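# Chapter 7: Bags, Baskets and the Produce You Forgot

Most household advice about fruit begins with a purchase. Buy the vented box, buy the green bags that are supposed to slow ripening, buy the two-tier stand. This chapter starts from a less profitable place. Before you spend anything, you should know where your fruit sits between the door and the mouth, and for how long.

Khải Ông, who taught the course this book grew out of, used to open the term by asking students to write down where the last piece of fruit they threw away had been kept. The usual answers were "on the counter" and "in the fridge." Pressed a little further, a good many admitted that it had still been in the bag it came home in. A tied bag is a decision put off. It sits on a surface, it hides what it holds, and it gets moved to make room for supper.

We will call the trip from shopping bag to storage the **transfer step**. It takes very little time, and it is skipped more than any other step in the kitchen.
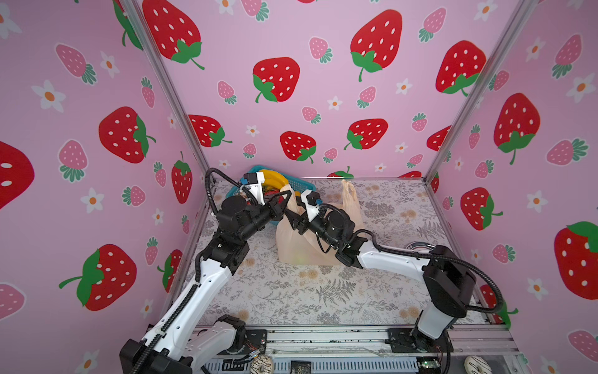 *Figure 7.1. A knotted bag and an open basket on the same work surface. Compare how much of the contents you can make out in each.*

Look at the basket in Figure 7.1 first. The banana can be named right away, even with part of it resting on the rim. The bag is harder. Something faintly green shows through the plastic low down, and that is as far as an honest observer can go. Translucent bags are often sold as a cure for forgotten food, on the theory that you can see through them. You can see color through them. Whether color is enough to make a person reach in and eat something is a separate question, and the packaging trade has not been in a hurry to ask it.

## 7.1 What the claims say

Storage products tend to come with a number. A leaflet for the Fondura basket line promises fruit that lasts "up to 14 days longer." Longer than what? The leaflet doesn't say. It doesn't name the fruit either, or the room temperature, or who decided when a piece had gone bad. "Up to" covers zero.

Pestar, which makes knot-top bags, takes a different road and talks about habit. Its household survey had 1,592 replies, and the company reports that people who own its bags feel more organized. Perhaps they do. People who fill in surveys about bags may have been fairly organized to begin with.

The Phùng kitchen study is smaller and better. It followed 162 households through November and asked each to keep a waste diary. Half were told to empty every produce bag on arrival, and the other half were told nothing. The first group threw away less fruit. Before you get excited, notice two weak spots. Keeping a diary changes what people do, and the households knew which group they were in. We will come back to both in Section 7.4.

## 7.2 Opening the bag

The transfer step sounds too simple to need a method, and yet it goes wrong in ordinary ways. Knots get torn, the tear runs down the side, and small fruit rolls off the counter. Or the bag is tipped over the basket and everything lands at once, soft things under hard things.

A slower way works with most thin bags. Set the basket down close by. Loosen the knot if it will loosen. Hold the bag up by one upper corner so that the mouth falls open – the film will crease and sag, and small items like to hide in the folds – then take the pieces out singly.

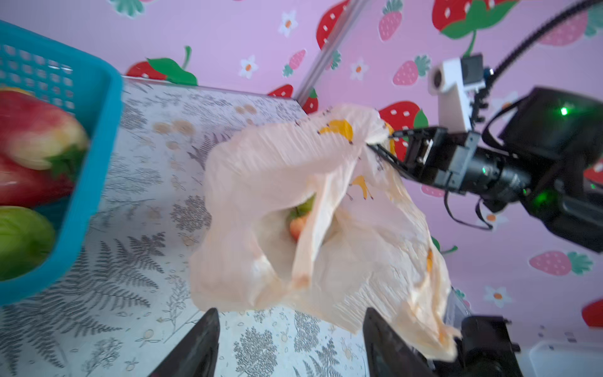 Heavier fruit goes in first. Check each piece for soft spots while it is in your hand, and put anything doubtful on top where it will be eaten soon. Feel along the bottom of the bag before you fold it away. The last item is easy to miss when the plastic is printed with a pattern.

Does the basket matter? Less than the catalogs would like. A wall with holes lets some air through, and an open top lets you see in. A mixing bowl does the second job perfectly well. Flesto sells a ventilated basket with 300 openings and gives the figure on the label, as if holes were a vitamin.

### Try it at home

1. Pick one kind of fruit you buy every week.
2. For two weeks, leave it in its bag. Write down what you throw out and the date.
3. For the next two weeks, move it to an open container on arrival. Keep the same notes.
4. Write down anything else that changed: the weather, visitors, a bad batch from the store.

Keep your notes from step 4 even if they spoil the result. You will need them for the exercises at the end of Section 7.4.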